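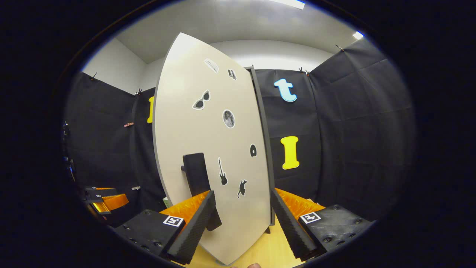
Tarek Abou Jaoude reckons it was never a penalty, and he's said so to me three times since the final whistle, once through the window of my car. The Vultum captain was the one who gave it away, mind you, so he would say that. I was stood level with it and I thought it was a stonewaller.

Anyway, Clunolville are through to the semi-finals of the District Cup after beating Vultum 3-2, and what a daft, brilliant game it was. There were 443 of us through the gate, the best crowd at the ground since the August friendly against Drustedville, and I don't think many went home early even though the wind was coming straight down the pitch and the tea hut had run out of soup by half-time.

Vultum had the wind first and made it count. They were ahead after six minutes when a corner from the left sailed over everyone and dropped in at the far post (the taker claimed he meant it, his own bench were laughing). Clunolville hardly got out of their half for a while after that, and when the second went in on 17 minutes, a proper header this time, the bloke next to me started talking about the bus times.

Then Jihad Geagea woke up. He'd been playing wide right and getting no change out of the full back, so he wandered inside, picked the ball up from a poor throw and just hit it. In off the post from a good 20 yards! That made it 2-1 at the break and you could feel the mood change a bit.

The second half was nearly all Clunolville. Geagea got his second just past the hour, a tap-in after the keeper spilled a free kick, and from there it looked as if we were heading for extra time. Vultum did hit the bar through a long throw that got flicked on, and they had another cleared off the line in the same attack, so it wasn't all one way. Then came the penalty with four minutes left. Abou Jaoude went shoulder to shoulder with the substitute, or through the back of him if you were stood where I was, and the referee pointed straight away. There was a long argument and a yellow card for somebody on the Vultum bench. Geagea put the ball down, waited for all that to finish and rolled it into the bottom corner for his hat-trick.

That's 11 for the season for him now, five of them in the cup. He came off to a lovely ovation in stoppage time - limping a little, though he told me afterwards it was only cramp.

Clunolville will be away to Aoun in the semi-final. Aoun won 4-0 at Drustedville in their own tie, so it won't be an easy trip, and they've not lost at home yet this season. The other semi is still waiting on a replay after the first game was called off for a waterlogged pitch.

Before that there's the small matter of the league. Vultum are back in action after the holiday break and still sit second, two points ahead of Clunolville with a game more played. The clubs meet again in the spring and I've already told Tarek where I'll be standing.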